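Brendelham Height-Adjustable Work Table, Two-Leg Frame

Posted 4 August 2026 by the Laldale product desk

The Brendelham is a sit-stand table for workshops, classrooms, packing rooms and home offices. It is sold as a frame with a top, or as a frame only for customers who already have a top they want to keep. The same frame is used across the whole range, so a top bought now can be swapped for a different size later without changing the legs.

Each leg has its own motor. The two motors are matched by the control box, which keeps the top level when the load sits mostly on one side. The legs extend in three stages and meet the floor on wide steel feet with leveling screws. On an uneven concrete floor, set the screws with the table at its lowest position, then raise it to full height and check again with a level.

The handset has up and down buttons and two memory positions. To save a height, move the table where you want it and hold the memory button until the display blinks. A short press on the same button brings the table back to that height. The lock setting turns off all the buttons until it is released and is worth using in classrooms.

The frame is rated for loads up to 1,155 newtons, spread evenly over the top. That figure includes the weight of the top itself. Heavy vises and drill presses should be bolted over a leg and kept away from the middle of the span. Do not raise or lower the table with a person sitting on it.

Tops come in three finishes: Pale Sand, Slate and Plain White. All are sealed on both faces and along the edges. Wipe them with a damp cloth and mild dish soap. Acetone and other strong solvents will dull the surface and should be cleaned up at once if spilled. Hot pans, soldering irons and glue guns need a mat or a stand under them.
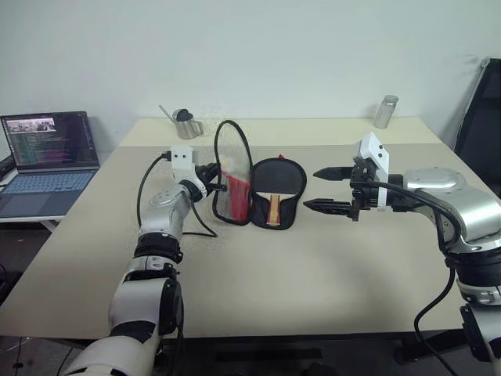
If the table is going against a wall, leave a gap behind the top wide enough for your hand. The table needs room to travel without rubbing, and most plugs are thicker than people expect. Check for window sills, shelves and light switches at every height you plan to use, including the highest. The handset will stop the motors if the top meets something solid, then back it off a short way, but this feature is meant for accidents and should not be used as a regular stop.

Cables should have enough slack to reach from the outlet to the top at full height. The optional cable tray hangs under the rear edge and holds a power strip and the control box. Run one cord down to the floor and keep everything else in the tray.

Assembly takes two people. The top is laid face down on a blanket, the frame is screwed to it, and the table is then turned over. Pilot holes are drilled at the factory on all Brendelham tops. If you are using your own top, it should be at least one inch thick, and you will need to drill the holes yourself with the paper template in the box. A hex key is included. A powered driver is fine for the wood screws, but tighten the frame bolts by hand.

Before first use, run the reset. Hold the down button until the table reaches the bottom, let go, then hold it again until the display shows the starting height. Repeat this any time the table has been unplugged for a long period or if one leg seems lower than the other.

In the box:
Frame with two motorized legs
Crossbar and side brackets
Feet with leveling screws
Control box and power cord
Handset
Hardware pack, hex key and paper template
Top (if ordered)

The cable tray, casters and clamp-on lamp bracket are sold separately. Casters raise the lowest height of the table and have to be locked before the top is moved up or down.

The frame and motors are covered for five years and the top for 2 years against peeling and warping. Scratches, burns and solvent marks are not covered. Keep your order number, as the service desk will ask for it.

Frames ship from stock. Slate tops are on back order and are expected again in November. Orders with a Slate top are held and sent as one shipment unless you ask for the frame to go first.

Related items
Brendelham Cable Tray
Brendelham Locking Casters, Set of Four
Cindimberg Clamp-On Lamp Bracket
Cindimberg Shop Stool
Zapata Anti-Fatigue Floor Mat
Zapata Under-Top Drawer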